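Woteo two-arm tabletop kit
Desktop arm pair for home builds and shared workshops

Item no. 2811
Price: 1399 per pair, 900 for a single arm
Page updated 2023-08-31

The Woteo is a pair of small servo arms sold as parts, for people who want to put the thing together themselves. You get the servos, sleeves, joint plates, fingertips, wiring and a printed manual. The table is up to you. Any flat, stiff top will do, as long as both bases can be fixed down firmly.

Most builders finish one arm in a weekend. The second goes faster – by then you know which screws belong to the wrist.

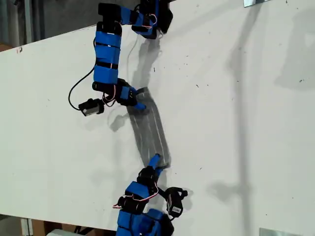 Cable routing is the step that takes the most patience. Leave enough slack at each joint for the full swing, then tie the wires back along the link. The thin red and white wires twist around the joints at the wrist and the base, and the camera cable hangs out in a loop beside the long link. Run both arms through their full travel by hand, power off, before you trim a single tie. A cable that is too short will pull out of its plug the first time the elbow straightens.

Camera modules are sold separately. The bracket fits at the wrist and takes the Widel module or any board with the same hole spacing.

Before first power-up:
Set every servo to center before you attach its link.
Give each servo its own ID, as listed on page 46 of the manual.
Mount the bases so that the fingertips can meet over the work area.
Keep the power supply off the table.

Spare sleeves and fingertips are stocked at our Skemham shop. Blue only for now; a gray set is planned for March.

Build questions go to Maëlle Cormier at the Abeysekara workshop bench. Please include your item number and say which joint you are working on.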